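Jisteck-Greifervergleich: Handgeführte Aufnahmen am Schreibtisch

Datenkarte, Stand 2. Mai 2020

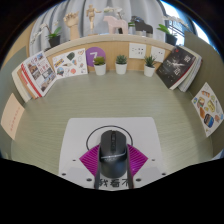

Der Datensatz vergleicht zwei Fingersätze am selben Handgreifer: gerippte Finger (Rillik) und glatte Finger (Durkineck). Gegriffen werden kleine Büroartikel, darunter eine schwarze Computermaus.

Umfang
2.000 Episoden, 23 Objekte, 4 Bediener. Bildrate 20 Hz.

Aufbau
Weitwinkelkamera am Griff, Blick auf die Finger. Die Finger wurden nur zwischen den Sitzungen gewechselt — nie innerhalb einer Sitzung.

Dateien
episodes/ Video und Greiferweite
meta.csv Objekt, Fingersatz, Bediener

Bekannte Probleme
Bei den glatten Fingern fehlt in einigen Episoden die Greiferweite. Diese Zeilen sind in meta.csv mit width_ok=0 markiert. Kräfte wurden nicht gemessen. Die Kalibrierung für den Kravchuk-Arm folgt im September.

Kontakt
Zakhar Shevchuk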